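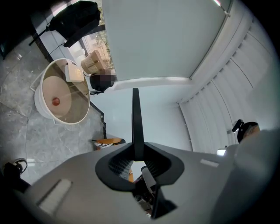

Piltesham's shared lounge gets new furniture, and a long list of promises

The ground-floor lounge at the Vumbridge apartments in Piltesham has been refurnished, and the management firm, Stirnoditz, would like residents to know that the room has been "reimagined as a destination." It is a sitting room. It has a window, some blinds and a round table. Whether it becomes a destination will depend on whether anyone wants to sit there in February.

The work finished in October, after the room had been closed for 37 days. Stirnoditz had first told residents to expect two weeks. A notice taped to the elevator blamed late deliveries for the first delay and said nothing at all about the second.

The result is pleasant enough. The round side table is white with a thick rim and a glass top, clear enough to see the beige base through it. The floor is gray with white veining in a marble pattern, the walls are a light blue-gray, and white vertical blinds hang down one side. On the window side there are trees and plenty of green to look at, the one feature of the room that cost nothing and the one most people mention first.

There is also a woven wicker basket, an item that seems to come with every refurnished common room in the county. The Stirnoditz leaflet says baskets will "encourage sharing and reduce clutter." At Vumbridge the clutter has made its own arrangements. A small white box was sitting on the glass, and a black backpack had found a spot behind the table. That is how people use a room when they feel at ease in it, and it may be a better sign than anything in the leaflet.

The leaflet runs to several paragraphs and makes large claims. It says the new layout will raise use of the lounge by 108 percent over the coming year. It doesn't say what the figure is measured against. The building has never kept a sign-in sheet for the lounge, there is no card reader on the door, and the leaflet gives no starting number. Asked how the forecast was reached, Stirnoditz said it drew on "comparable spaces" and declined to name them.

A second claim concerns satisfaction. According to the firm, 99 percent of residents who saw the plans approved of them. The plans were shown at one evening session in the lobby, starting at 5:30, when a good share of the building was still on its way home from work. Stirnoditz would not say how many people came. Several residents told us they learned about the session the following morning, from the same notice board where the plans were already being taken down.

The furniture was supplied by Wu, a local firm that also fitted out the waiting area at the Piltesham library branch. Wu described the pieces as hard-wearing and easy to clean. On the second point, glass tabletops have a poor reputation with anyone who has owned one. They show fingerprints, they show the ring left by a mug, and in a room with a window and a long strip light they will show both at most hours of the day. The cleaning contract for the lounge has not been changed. It still calls for 2 visits a week.

Seating was the main request when Stirnoditz asked for comments back in the spring. Older residents wanted chairs with arms and firm seats, the sort that can be gotten out of without help. The firm's reply at the time was that it would "take seating needs into account," wording that commits it to very little. It now says the chairs in the lounge may be swapped for others after a trial period – though no length has been set for the trial, and no form has been handed out for comments.

Some of the plan was dropped along the way. Early drawings included a bookcase and a small kitchenette with a sink. Neither appears in the final plan. Stirnoditz calls the kitchenette "deferred," and says plumbing costs came in higher than expected. The bookcase is not mentioned in its reply to our questions, and a follow-up message about it had not been answered by the time this item was written.

Then there is the bill. The firm says the work was paid for out of the existing maintenance budget and that monthly fees will not rise as a result. Residents have heard that before. When the mail room was repainted, fees went up the following quarter, and the increase was put down to insurance. The full accounts for the lounge are due to be posted in the lobby before the end of the year, along with an itemized list from Wu.

The lounge is open from 8 a.m. to 10 p.m. Bookings for private gatherings are not being taken for now. Comments on the furniture can be left at the Vumbridge front desk, in writing, and residents who want a reply are asked to include an apartment number.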